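How Does a Workplace Plan for a Robot?

Before the Clelldale workshop buys a robot, it makes a budget. A budget is a plan for spending money. The price of the robot is only one part. The workshop must also pay for spare parts, repairs and training. Training takes 5 days, and 4 workers attend.

Planners also ask what job the robot will do. A robot with two arms may handle small items, such as boxes and connectors, on a table.
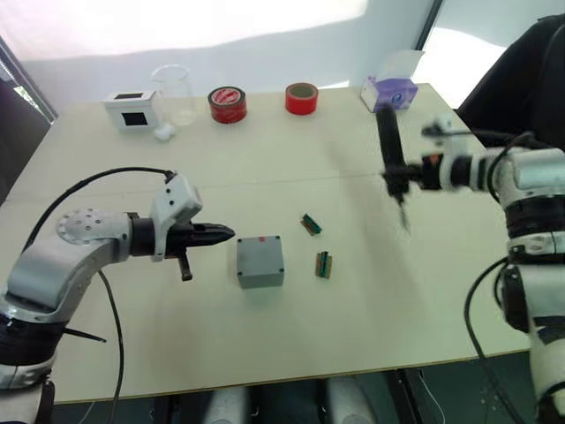 The planners then measure the room and check the power supply. Orders for the next year must be sent in by December.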